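Stories > Short Fiction > October

Print this story | E-mail to a friend

The Night Desk at Bramberg

When Wanpen Prasertsri took over the night desk at the Bramberg ferry office, she inherited a kettle, a cardigan with one elbow gone, and a drawer full of letters addressed to a man who had not worked there in years. The letters were all from the same place, a little island town called Skurov, and they were all for Shigeru Fujimoto, and every one of them had been opened very neatly along the top and put back in its envelope.

She left them alone for most of a month, which she thought was pretty good of her. But the last boat came in at nine and the first one didn't go out until five, and there are only so many times a person can wipe down a counter. So one night in October, with the rain coming sideways off the harbor and the kettle grumbling away behind her, she took out the one on top and read it.

It was about soup. Whoever had written it (there was only an initial, a big looping L) wanted Mr. Fujimoto to know that the barley soup had come out well at last, that the trick had been to wait on the salt, and that the bench outside the Laskowska bakery had been painted green again, a worse green than before. Then there was a line asking whether the 404 still ran late in bad weather, and that was all.

Wanpen read another, and then, because she was a person who ate the whole box once the lid was off, she read them straight down to the bottom of the drawer. There were 61 of them. Plums, a cousin's wedding, a dog that would only sleep on the stairs. Each one ended by asking after the 404, the old evening boat, and by the time the window had started to turn gray she had begun to feel that the question was really about something else.

She typed his name into the office computer before the morning clerk came in, feeling like a burglar the whole while.

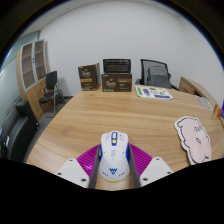 What the Morning Clerk Remembered

"Shigeru? Oh, he's up the hill," said the clerk, shaking out her umbrella all over the clean floor. "Cimen Street, number 243, the house with the boat in the yard. He's been fixing that boat as long as I've known him. You could have just asked me, sweetheart."

So Wanpen went up the hill instead of going home to bed, with the letters in a bread bag under her coat. He was a small man in a very large sweater, and he looked at the bag for a good long time before he asked her in.

"I always meant to come back for those," he said. "And then it had been a while, and then it had been a longer while. You know how that goes."

She said she did. She had a sister she hadn't called since spring.

He made tea, and he told her about Lena, who used to take the 404 home every evening and stand at the ticket window long after she had her ticket. He had saved up 400 dollars once for a ring, and spent it on an engine. He said this quite cheerfully, and then he was quiet, and Wanpen looked out at the boat and let him be.

"Does it float?" she asked finally.

"It might," said Mr. Fujimoto. "I've never put it in the water."

The rain had let up by then. He walked her as far as the gate, and stood there with his hand on the latch, and asked her what time the boat to Skurov left these days. She told him five in the morning, and that it hardly ever ran late, and that she would be at the window herself if he wanted to save himself the trouble of a reservation.

She called her sister on the way down the hill.

Print this story | E-mail to a friend

More recent stories
The Plum Thief
A Coat for Uncle Anton
Two Stops Past Home
What the Baker's Daughter Heard
Snow on the Lower Road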